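Workshop Tips: Keeping a Two-Arm Sorting Table in Order

Posted in January 2026 under Bench & Bin

Most advice on looking after a small robot cell was written by somebody selling parts for one. Ekström has a maintenance kit in its catalog, and Brulard would like you to buy a service plan. I have run the Rendton table for two winters and still own neither. What follows is what I do with a rag, a hex key and a roll of tape, and you can take it or leave it.

Start with the bolts. Arms that swing all day shake the rails they are mounted on, and a bracket that was tight at Christmas may turn a little under your fingers by spring. Go along the rails with the key and snug each bolt. Snug is enough. People who lean on the key strip the threads and then blame the extrusion.

Look at the cables next, with the power off. Move each arm by hand through its whole reach and watch the loop at the wrist. It should open and close without rubbing on anything. I have read that you need spring-loaded cable guides for this. I tried a set and they pinched worse than the bare loop did.

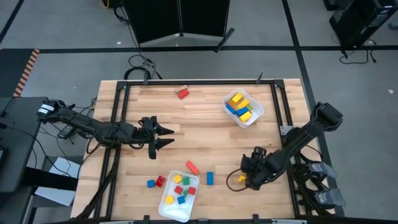
Two arms, two bins and a butcher-block top inside the black rail.

The top wants a dry cloth and little else. Skip furniture polish. It leaves a film, the blocks slide when the fingers close, and you will spend an evening hunting for a fault in the software. If something sticky has to come off, use a damp rag and wait for the wood to dry before you start again.

Wipe the gripper fingers too. Some folks swear by rubbing alcohol and some say it ruins the pads. I use plain water and have not seen a difference either way.

Mark where the bins go. Two short strips of tape at the corners will do. Do this after the arms have been set to their home position, or you will be peeling tape. The Estia manual gives a whole chapter to "fixture alignment" and as far as I can tell it comes down to the same two strips. 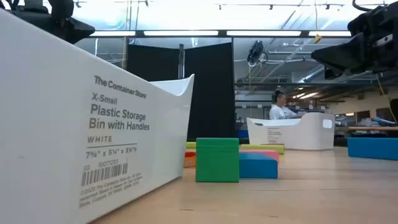 BINS AND STORAGE

You do not need special trays. Ours are white plastic with handles, X-Small, from The Container Store, and the size is printed on the side, which helps when you want another to match. Buy the same bin every time. A rim that sits a little higher than the last one is enough to catch a finger on the way down.

Leave the printed side facing the same way each time you put a bin back. I was doubtful that it mattered, and I am still doubtful, but it does make a turned bin easy to spot.

Do not overfill. A heap of blocks looks like a good test and mostly teaches you how to pick blocks up off the floor.

Grease: follow the arm maker's sheet and ignore the forums. I read through 54 replies on the subject once and came away with 2 usable ones, and they disagreed.

Filed under: Bench & Bin, Small Machines, Upkeep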